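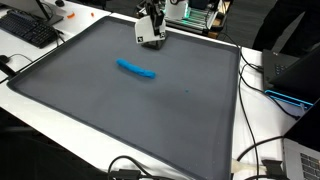

Blue modelling dough on a dark grey tray.

Call for participants: does leadership training do anything?
Posted Apr 30, 2018

Brison is looking for 20 team leaders to take part in a trial of a two-day leadership course, and we would like at least some of you to be doubters.

We have sat through a lot of these courses. We have built bridges out of newspaper, been sorted into colours and animals, and signed pledges that were in a drawer by the following week. The feedback forms are always glowing, because they are handed out ten minutes before everyone goes home. We don't think a form filled in at that point tells you much about whether a team is being run any better.

The course is called Clukine. It is sold by Vokby, who say it makes managers better at giving feedback and handing over work. Perhaps it does. The sales material rests on 3,620 "positive responses", and when we asked what the question had been we were sent the brochure again. Vokby have agreed to let us run the trial and publish whatever we find. They don't see the results before you do.

What we are asking of you

- Attend both days of the course at the Mwaipopo centre. Lunch is included, the parking is poor.
- Fill in a short survey before the course and again in October.
- Let us send the same survey to the people who report to you. Their answers are kept from you and from your employer.
- Take one phone call of half an hour, at a time you choose.

Half of the group will do the course first. The other half will do it after the October survey, so that we have something to compare against. You can't choose your half, so please don't ask.

Who can apply

You should manage at least 2 people and have done so for a year or more. Any trade or sector is fine - we would be glad of a few from kitchens, warehouses and care homes, as most studies of this kind seem to be made up of office staff. You don't need a degree. If you sell or deliver training for a living, this one isn't for you.

Please get your employer's agreement before applying. We lost several people from our last trial when their managers found out what two days away meant for the rota.

What you get

We pay £200, half after the course and half once the October survey is in. Travel within reason is paid on top, with receipts. You will get the full report, including the dull parts. There is no certificate, and we would rather you didn't put this on your CV as a qualification.

We can't promise that you will come out a better leader. A group this small won't settle the matter either, and we will say so in the report. It should be enough to tell us whether a bigger trial is worth the money.

How to apply

Write to the trials desk at Brison with your job title, the size of your team and a few lines on the last course you were sent on and what, if anything, you still use from it. "Nothing" is an acceptable answer. Please don't send a CV or a covering letter. We reply to everyone, though it can take us a fortnight.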